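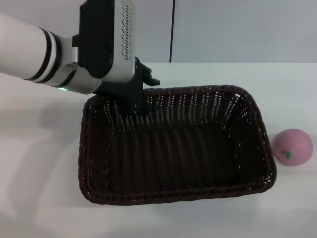
Ticket 534 - Pick-and-place cell, Plestley bench
Subject: "Meets the safe handling standard" - which part of it?
Status: Reopened
Opened by: Zohreh Vahidi
Priority: Normal

I'm reopening this ticket. It was closed with the note "cell complies with Brinstead handling rules, no action," and I don't think anyone can say that yet. The rules have 41 clauses. The closing note cites none of them. Clause 7 alone should have kept the ticket open: it says fingers must not go below the rim of an open container unless the clearance on each side has been measured and written down. On this cell the fingers go down inside the basket, close to the rim at the back left, with the toy peach still lying on the table off to the right. Maybe the clearance is fine. I'd like to see the number.

What was reported first

The original complaint came from the Faulkner side in May. They wanted to know if the cell could be listed as following the rules so they could copy the setup. Someone answered yes on the same afternoon. I asked what the yes was based on and got the vendor's summary sheet, which says the Trutari controller is "designed in line with good practice." That sentence covers the controller. It says nothing about this basket or this table, or about the height somebody typed in for the approach.

Log

9:10 - Read the closed ticket again from the top. Three attachments: the summary sheet, a training sign-off, and a checklist with every box ticked in the same pen. No measurements on any of them.

9:35 - Pulled the run history. 179 runs marked "pass." Asked what pass means here. Answer from the bench: the run finished without a stop. So a run where a finger rubs the weave all the way down and doesn't trip the force limit is also a pass. I'm not saying it happens. The record couldn't tell us if it did.

10:05 - Checked the force limit. It is set, and it matches the value on the controller sheet. First thing today that I could tie to a piece of paper. Leaving it alone.

10:20 - Checked the approach height. The job file has one height for "container." The rules ask for one per container type, measured from the highest point of the rim. The rim here is a thick twisted cord, so the highest point depends on where you put the ruler. The file doesn't say where that was, or if there was a ruler.

10:50 - Asked whether the basket has a fixed position. Told "it goes in the middle." Clause 12 wants a fixture or a marked outline for any container the robot enters. "The middle" is neither. A small turn of the basket moves the corners much more than it moves the center, and the corners are where I'd expect trouble.

11:15 - Reply from the bench: the wrist camera corrects for position, so clause 12 shouldn't apply. I've heard this on other cells. The rules do allow a camera in place of a fixture, but only with a written check that it finds the rim reliably. I asked for the check. There isn't one.

11:40 - Went through wrist camera stills. My worry is the open weave. Light comes through the gaps in the side wall as rows of small white spots, while the floor of the basket stays dark. A person sorts that out at once. I don't know what the edge finder does with it, and so far neither does anyone I've asked. The rim also looks doubled along one side, with a narrower twisted band just inside the outer braid. Which one does the software call the edge? If it takes the inner band one time and the outer one the next, the clearance changes between runs and nobody has touched a setting. 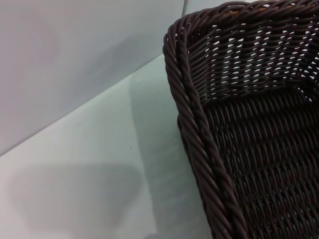

What I want before this closes again

1. Side clearance at the lowest finger position, on all four sides, in writing, with the name of whoever measured it.

2. An approach height for this basket by itself, with the measuring point marked on a sketch.

3. Either an outline on the table or a written camera check. The check has to include the basket turned both ways from its usual angle, and it has to say which band of the rim is being used.

4. A new definition of "pass." Finishing the cycle is one condition. No contact with the container on the way in or out should be another, and I'd accept a force log as proof.

5. The line "complies with Brinstead handling rules" taken off the cell sheet until 1 to 4 are done. Faulkner should be told directly - they may already be building from our copy.

Comment, 1:25

Asked by the bench if all this is needed for a soft toy and a basket. The risk is low, agreed. If the bench wants to run it as an informal demo with no claim attached, I have no objection and items 1 to 4 can wait. The claim is what brings the clauses in.

Comment, 2:50

Item 5 done, sheet updated. Message sent to Faulkner, no reply yet. Bench has taken items 1 and 2. Item 3 has no owner. Ticket stays open under my name.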